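2023-09-16, notebook, surge planning

Reran the ward capacity sheet with the May numbers Mateja sent. Total staffed beds come to 426, of which 383 can take an adult flu patient. The old sheet had isolation rooms counted twice. Fixed in the Flavov copy only, so don't use the Brovis one until Hubert has merged it.

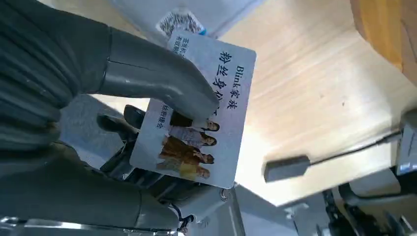
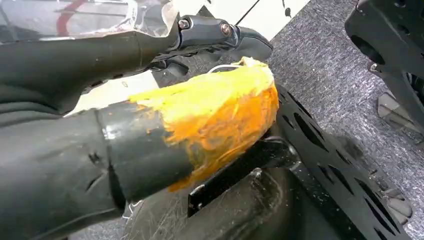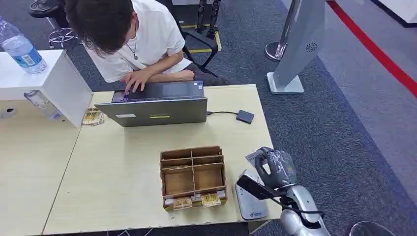 Last of the three: laptop on the table, black cable to the small square device.

Ventilator list is still short. Kalliopi V. has 37 confirmed, and six more at the Nnaji site with no service date on record. Left those out for now.

Raffaele wants nurse absence as its own input, separate from the bed total. Agreed. Will try it at three levels and see where the pediatric side runs out first.

To do: ask Kalliopi R. for the mask reorder times, check the oxygen figures against the Prallik invoice.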